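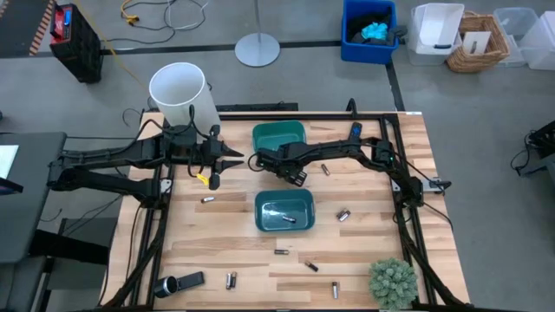 Le poste à deux bras avec les piles sur le plateau et les bacs turquoise.

Trier des piles avec le kit Drirkance à deux bras

Ce tutoriel concerne le kit Drirkance de Kosside, dans sa version pour table. Je l'utilise depuis le mois d'avril et j'ai choisi le tri de piles comme premier exercice, parce que les objets sont petits, qu'ils roulent, et que l'on voit tout de suite si la pince est mal réglée. Il faut compter 40 minutes la première fois, sans le montage des bras. Pour le montage, veuillez suivre la notice papier : elle est correcte, sauf la page sur les câbles, qui correspond à l'ancienne version.

Ce qu'il vous faut

Le kit complet avec ses deux bras et leurs pinces
Le logiciel Hernus, déjà installé sur l'ordinateur
Deux bacs peu profonds, de préférence souples
Des piles cylindriques usagées
Un plateau bien fixé au cadre

Étape 1. Vérifier les câbles

Mettez les bras hors tension. Déplacez chaque bras à la main jusqu'à sa position la plus éloignée et regardez si le câble du poignet reste libre. Il doit garder une boucle souple, mais il ne doit pas toucher les doigts de la pince. Leandro Gallardo, qui m'a aidé pour ce premier réglage, conseille de refaire ce contrôle après chaque changement de pince.

Étape 2. Placer les bacs

Posez les bacs dans la zone que les deux bras peuvent atteindre. Un bord trop haut oblige la pince à monter beaucoup et le cycle devient lent. Les bacs avec poignées découpées conviennent bien. Évitez seulement de faire passer la trajectoire par la poignée, car un doigt peut s'y accrocher. 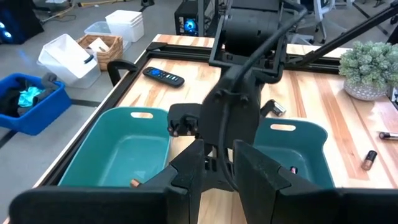 Un bras au travail au-dessus de la table, vu depuis la pince de l'autre.

Étape 3. Régler l'ouverture de la pince

Dans Hernus, ouvrez l'onglet « Pince » et entrez 66 pour l'ouverture d'approche. La valeur d'usine est 80 : elle fonctionne avec des objets plus gros, mais avec deux piles voisines les doigts poussent souvent la seconde. Pour la force, commencez bas et augmentez par petits pas.

Étape 4. Apprendre les prises

Guidez le bras vers une pile isolée, fermez la pince, soulevez, puis déposez la pile dans le bac. Enregistrez. Recommencez avec des piles orientées dans des sens différents. Les piles couchées l'une contre l'autre sont le cas le plus difficile, il vaut mieux les garder pour la fin. De mon côté, j'ai enregistré 163 prises avant d'obtenir un résultat qui me convenait.

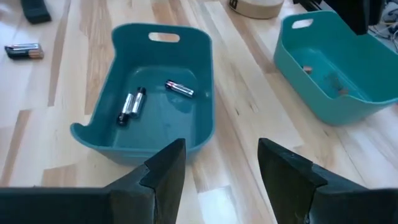
Étape 5. Contrôler le dépôt

Lancez le cycle à vitesse réduite et arrêtez-le quand quelques piles sont dans le bac. Si elles se touchent toutes au même endroit, modifiez le point de dépôt dans le menu « Zones ». Lâchez la pile près du fond, sinon elle rebondit.

Mon avis sur le kit

La mécanique est solide et le logiciel s'apprend vite. Je regrette la traduction française des menus, parfois difficile à comprendre, et le délai pour les pièces. Hipólito Aravena, du magasin Huenchumán, m'a fourni des doigts de rechange qui se montent avec les mêmes vis. Si vous commandez le kit, demandez-les en même temps.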